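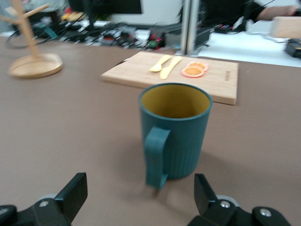 One of our reviewers asked why a gripper should need a rule for something as ordinary as a mug, when surely you just tell it not to squeeze too hard. Fair enough, I thought the same before we wrote the Kondthorpe rules!

Figure 3. Gripper fingertips either side of a ribbed mug, wrist camera view.

4.2 Rules for handling tableware

Home | Issues | Authors | Subscribe

We began with the Zisudell handling notes, which are sensible but say next to nothing about handles. A wide, flat handle like the one in Figure 3 changes where the fingers can go, so our first rule is that the approach must be chosen with the handle in view - never from a stored pose. The second is about people. If an arm or hand comes anywhere over the work surface, the gripper stops where it is and stays stopped until someone clears it by hand (I fought against this one, it's slow, and I lost).

We ran 400 grasps under the old notes and 370 under ours. I'd love to compare them properly, but the lighting was changed between the two sets, so please treat them as separate. What I can say is that 14 of our own runs were thrown out for breaking the stop rule, and all 14 are kept in the log with the reason written next to them. Gál's checklist would have let us delete them - I think that's bad practice.

Reader comments

Does the stop rule cover tools as well as hands? Ours at Prekix doesn't and I wish it did.

Good to see the thrown-out runs kept. More of this please!

Contact | Copyright | Back to top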